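Household Organizing, Unit 3: Small stuff on a shared table

Okay, everybody, this is the unit I look forward to all year, because it's the one you can go home and try before dinner. Last time we did closets with Séverine Leblanc (I still have your floor plans, come get them!). Now we shrink down to one tabletop and the little things that pile up on it.

My rule for the first pass is simple: baskets out before anything gets sorted. Put them where your hand lands, then look at what you have.
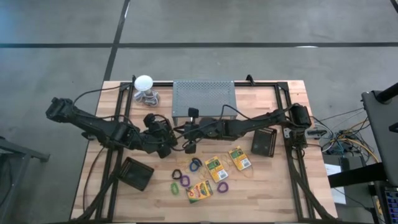 I like open baskets with holes in the sides for this, and I'll say it again for the people in the back — no lids. A lid is one more thing to put down somewhere. Derek Inskip used lidded tubs for his August project and spent 55 minutes on a single desk.

Second pass, group by shape. Flat boxes go with flat boxes, so crayons can lie down or stand in a row. Tall or top-heavy things get a basket to themselves. Small loops and rings, like key coils, go last.

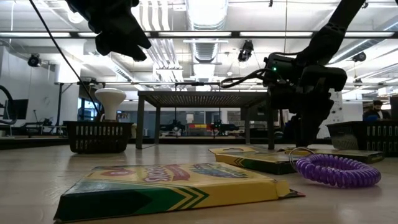
Fig. 2. Crayon boxes, a purple spiral keychain, and a white mushroom-shaped piece in its basket.

For next time: pick one table at home, do both passes, and write me half a page on what you moved twice. Read the Flumwood chapter too, at least the first 3 sections.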